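Liudmyla Derkach has spent 629 pounds teaching a robot called Midum to tidy up in a shared workshop in Ikbridge. I remain unconvinced.

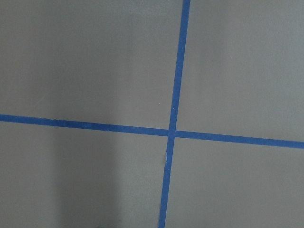

Calibration is her great subject. She trusts tape, and the blue cross on the grey is plainly not square.

I asked whether it mattered. "Less than you'd think," she said.

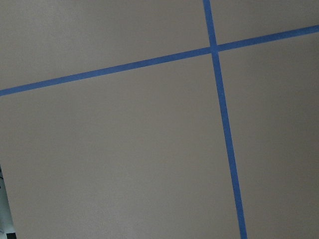

Home robots always promise more next May. A bare patch with two crossing strips is a kind place to start; my kitchen isn't.

She wants 71 clean lifts in a row. Her record is 11.

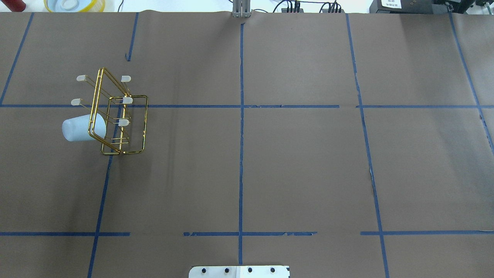

And that is with her standing by.

I'd still rather wash up myself. 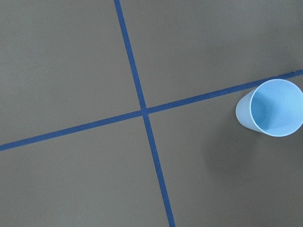 The cup on its side, by the tape.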